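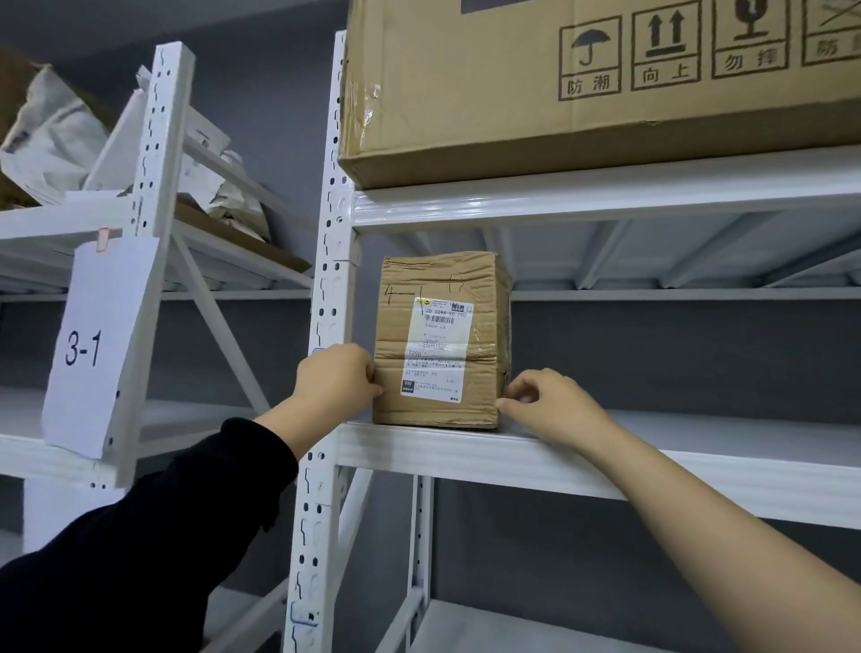 Progress report for February
Botine parcel room, Donnelly site
To: Suma small grants program

1. Where we are now

In this period we finished the part of the work that we called "shelves first" in our application. The parcels which used to stay on the floor by the back door are now on steel shelving, and every shelf level has its own number. We are a little behind the plan with the written register, and I explain the reason in point 3.

At the start of the month we made a full count of the room. There were 289 pieces. Of these, 261 now have a shelf place and are written in the register. The other 28 wait for a decision, mostly because the label is damaged or the receiver moved to another address.

2. The shelving

We bought white slotted shelving, as approved. The slots let us change the height of a level without buying new parts, and we already did this twice. Our first arrangement had all levels at the same distance, but this was a mistake: the big cartons did not go in, and over the small parcels there was a lot of empty air. Now the big cartons stand on the upper level and the small parcels are on the middle level, where a person can reach them without a ladder.

One point I must report openly. In the application we wrote that heavy cartons will always stay at the bottom. We keep this rule for anything above the weight limit, but large and light cartons go up. We hope this small change is acceptable to you.

3. Marking and register

Many of our parcels come from abroad, and the shipping labels are mostly in Chinese. The helpers in the room cannot all read them. For this reason we do not sort by the text of the label. We write a short mark by hand with a black marker on the box itself, and the same mark goes into the register together with the code from the label. It is simple, but it works better than the colored stickers we tried before – those fell off from the older boxes, especially where the tape was wrinkled.

We also made one page with the usual handling signs (keep dry, this way up, do not drop) and their meaning in English. It hangs next to the door. After the page was put there, we found fewer cartons standing on their side.

The delay in the register comes from the Plorkex software. It accepts the label code but cuts the handwritten mark after the third character. Until this is repaired we type the mark in the comment field, and this takes around 50 minutes more each week.

4. Money

From the shelving budget 1000 dollars is not yet spent. We ask your permission to use it for one more shelving unit and for a lamp.

5. Next period

– decide about the 28 pieces without a place
– move the register to the corrected version of Plorkex, if it is ready
– check again the fixing of the uprights to the wall

The updated register can be sent to you on request.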